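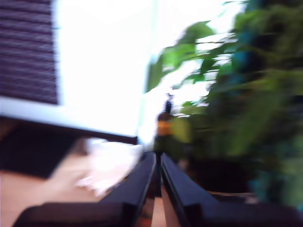
*2 min read*

## Leafy plant next to a very bright window – move it or leave it?

**Pendo Khaemba**

I have a big leafy green plant at one end of a light wooden table, close to a window. The window gets so bright in the afternoon that I can't look at it directly from my chair. I rent, and I would like to keep the plant there if I can, as there isn't another spot in the room wide enough for it.

Since November it has been putting out new leaves, but they all lean toward the glass. A few of the older ones on that side have gone pale with dry, crisp edges. The side facing the room looks fine. I water it every Sunday with one full mug. The pot has a drainage hole and sits on a saucer.

I don't know what kind of plant it is. The tag only said "foliage plant" and it came from the Kashindye market with a lot of others like it. Two things I'd like to know:

- Is it getting too much sun, or is this from the watering?
- Will the pot damage the table? The wood has a light finish and I don't want to pay for it when I move out.

**Wiremu Halliday**

Pale patches and crisp edges only on the window side usually mean sun scorch. If it were the watering you would expect to see trouble all the way around the plant, or yellow leaves low down near the soil.

Pull it back from the glass first. I'd go 30 inches if the table is long enough. If it isn't, hang a thin white curtain and leave the plant where it is. A sheer one is enough. Keep it closed from late morning until the sun is off the window, and open the rest of the time.

The scorched leaves won't turn green again. You can cut off the worst ones at the stem, or trim the brown edges with scissors if you don't want to lose the whole leaf. Don't take too many off at once.

For the leaning, give the pot a quarter turn each time you water. Don't swing it all the way around in one go – the leaves that have been in shade will burn the same way the others did.

I would also stop watering by the calendar. Push a finger into the soil up to the second joint. If it's dry down there, water until it runs out of the bottom, then empty the saucer. If it's damp, check again in a couple of days. One mug may be too little for a big pot in strong light, and it may only be wetting the top.

**Osaze Odukoya**

mine did this, moved it, fine now

**Aileen Dalisay**

On the table: yes, it can. A plain clay saucer lets moisture through and you get a ring under it. I had one on a pine desk and didn't lift it for nearly 10 weeks, and the mark had to be sanded out.

Use a glazed or plastic saucer and put a cork mat under that, or little felt feet so air gets in. Lift it when you water and wipe underneath. Check for sun fading too. If the wood around the pot is changing color and the wood under it isn't, you will end up with a circle even if it never gets wet. Shifting the pot a few inches now and then helps with that, and so does the curtain Wiremu mentioned.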